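Josudico Field Recording Kit
For community archaeology and site survey groups

The Josudico kit holds what a small group needs to record upstanding remains – house walls, field banks, wells and kilns. It was put together by Inmaculada Lozano and Ward Groen after three seasons on an abandoned farm settlement at Metevetti.

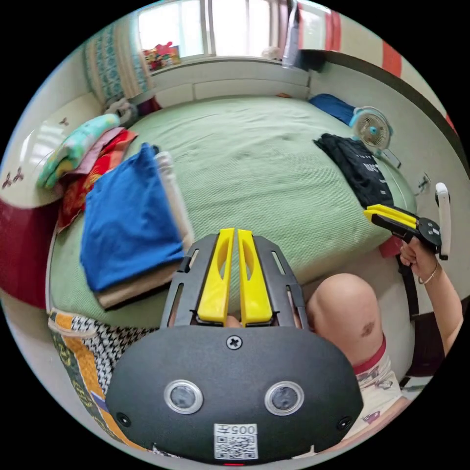
Yellow fingers, black housing

In the case:
Planning frame, 1 m, strung at 20 cm
Ranging poles, 2
Hand tapes, 5 m, 2
Photo scales and north arrow
Line level and string
Pad of 114 context sheets, waterproof

The sheets follow the order most people work in on a ruined building: wall faces first, then openings, floors and finds. Corrections go on the back.
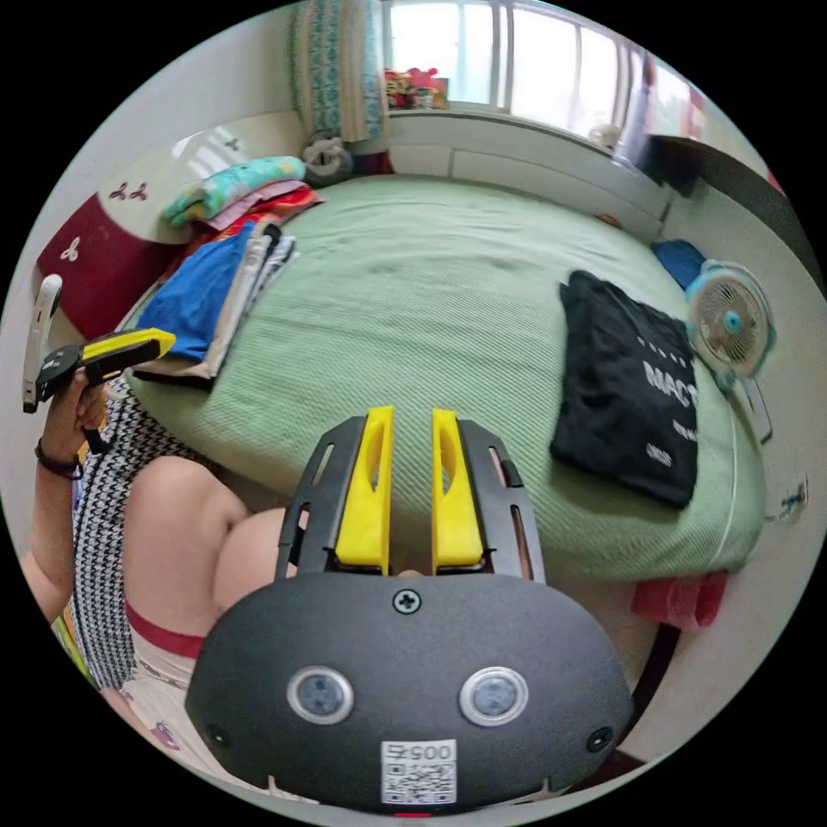

Poles come apart in two sections and fit inside the lid. Replacement pads and string are sold separately by Fluteo. Hire is by the month, and July is usually taken early.

Not included: trowels, finds bags, drawing film.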